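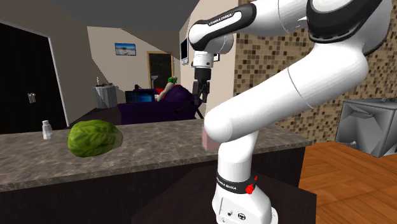 July, quarter to six in the morning

Awake before the magpies again, and too pleased with myself to go back to sleep, so I'm writing this at the table with two jumpers on and the second pot of tea. The sourdough rye worked! Four weeks of bricks and one sad pancake, and last night I pulled out a loaf with an open, springy middle and a crust that crackled at me the whole time it cooled.

I should put down what I did while I still remember it. Rye from the Rornau mill, the coarse one, a third of the total, and plain bakers flour for the rest. Starter fed at lunch and again before tea, which I'd been skipping. Water a bit warmer than my hand. Then I left it alone, wrapped in the brown towel on top of the hot water cupboard, for 16 hours. The book says ten. The book was written by somebody with a warm kitchen, and in July ours doesn't get there until the oven's on.

The other change was the salt going in late. Arif Marikar told me to try it when I ran into him outside the Livow bakery. He was an apprentice there for years before he went over to teaching, and he still can't walk past without looking in at the trays. He asked what my dough felt like and I said wet cement, and he laughed and said good, leave it like that, stop adding flour. So I stopped. My hands looked like something from a swamp but I didn't add a spoonful, and I think that mattered more than the salt did.

We ate half of it straight away with butter and the last of the plum jam (the dark batch, the one I thought I'd burnt). Mum rang in the middle of it and I'm afraid I talked about crumb for twenty minutes. She told me her grandmother kept a rye starter in a crock in the laundry at Khoo and carried it on the train, in her lap, when they moved down to the coast. I had never heard that story! I've asked her to find out from her sister whether anybody wrote the recipe down. Caraway was in it, she's sure of that, and possibly treacle.

Plan for this week, then. Caraway in half the next batch so I can compare. Try the long tin from the back of the cupboard, once I've got the rust off it. Feed the starter properly even when I'm tired. I've named it Omero, after the cat we had when I was small, who was also grey and smelly and hungry at odd hours.

The Rornau people had their winter list up last night, so I put in an order as well: 7 kilos of the coarse rye and 2 of spelt, which is greedy, but the postage is the same. Order number 3748, writing it here because I lose every email. It should be here before I run out if I go easy on the pancakes.

It's getting light now and there's frost right along the back fence. I'm going to cut two slices for toast before the house wakes up, and the heel is mine — I've been thinking about that heel since I opened my eyes.

Comments (3)

Bev_in_the_hills
Sixteen hours! I gave up on mine at twelve and it was gluey in the middle. Will try again with the towel. Did you use a lid for the bake?

jono.p
Put in the treacle. My nan's had it, and the colour is beautiful.

the author
Bev, yes, lid on for the first half and then off. Jono, sold, I'm getting a tin of it today.

Last updated in July

We use cookies to remember your settings on this site. By continuing to read, you agree to their use. Accept | Manage cookies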